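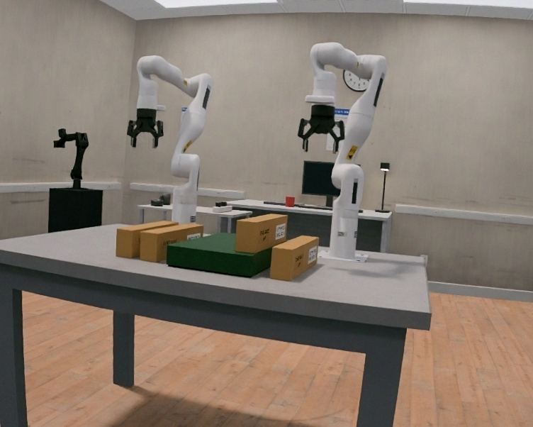

Figure 1. The Pasell cell in simulation, both arms at the ready pose, four cartons and the green block on the table.

Keeping the Pasell Cell Honest: Setup and Upkeep of a Two-Arm Simulated Workcell
Project report, 6 August 2025

So my part of the project was the cell itself. Other people on the team got to write the grasping code, and I got to make sure that when they hit run, the arms were where they thought they were. I was a little grumpy about that in March and I'm not anymore, because I ended up learning way more about how a workcell fits together than I would have by tuning a planner.

Pasell is our name for the whole setup: two white arms on one big gray table, each with a two-finger gripper, plus the boxes and a block to put them on or next to. We run it in simulation first and only then move a job over to the real bench in the Lerthorpe lab. The idea is that the two match closely enough that a fix on one side is worth copying to the other. When I took it over they did not match very well!

What I started with

The cell description was one long file that three different semesters had edited. Table, arms, grippers, cameras, room, all in there together. If you changed the table height, the arms stayed put and you got a nice little gap under the base (or the base sank into the tabletop, which the physics engine really hates). First thing I did was split the file up so that each arm hangs off its base plate, and each base plate hangs off the tabletop. Now when the table moves, everything on it moves too. It took me most of a week and I broke it 2 times, once badly enough that I had to go back to the old copy and start again.

Base plates and the right arm

The right arm was the one that gave me trouble. Jobs that used only the left arm ran fine, but anything with a handoff missed, always to the same side. I spent way too long blaming the grippers. What was really going on was that the right base plate had been entered with its rotation rounded off, and that small error at the base gets pretty big by the time you're out at the fingertips. I re-entered the plate from the bench measurements, redid the tool offset, and the handoffs lined up.

I also added a check script, which I called Grimel (no meaning, I just liked how it sounded). It sends each arm to a set of known poses, reads back the fingertip position and compares it with what the file says it should be. If anything is off it prints the joint name and stops. It's not pretty code but it saved me a bunch of guessing.

The ready pose

Every run starts and ends in the pose from Figure 1: elbows up, wrists pointing down, grippers open and empty. Before this each student picked their own start pose, and some of them were folded so tight that the first move swung an elbow through the box area. The new one keeps both grippers above the cartons and leaves room between the arms. If a run fails, Grimel sends the arms back up one at a time, left arm first, and doesn't touch the boxes until both are parked.

Box placement

The cartons are long and skinny and they like to tip, especially the ones standing on a narrow side. The one on top of the green block is the worst of the lot, since it starts higher up. I raised the friction on the block a bit and let the boxes settle before the arms are allowed to move. That settling step is 277 frames, and yes, I got the number by trying things until nothing wobbled.

Looking after it

My routine ended up being pretty simple:

- Run Grimel before the first job of the session and after any edit to the cell file.
- Open and close both grippers all the way and check that the fingers come back to the same spot.
- Reset the boxes from the saved layout, never by dragging them.
- Write down what changed in the log, even if it's tiny.

I followed Ekström's lab guide for the log format, with a few columns taken out that we never filled in.

How it went

After the base plate fix I ran 959 resets overnight. Nearly all of them came up clean, and the bad ones were all the same thing - the top carton sliding off the block during settling. I haven't fixed that one. My guess is the contact shape on the carton is a hair too small on one end, but I ran out of semester. The notes are in the log under "top box" for whoever picks this up, and the old cell file is still in the archive folder if you want to compare.

Lerthorpe Robotics Lab student reports | Contact the lab office | © 2025 | Back to top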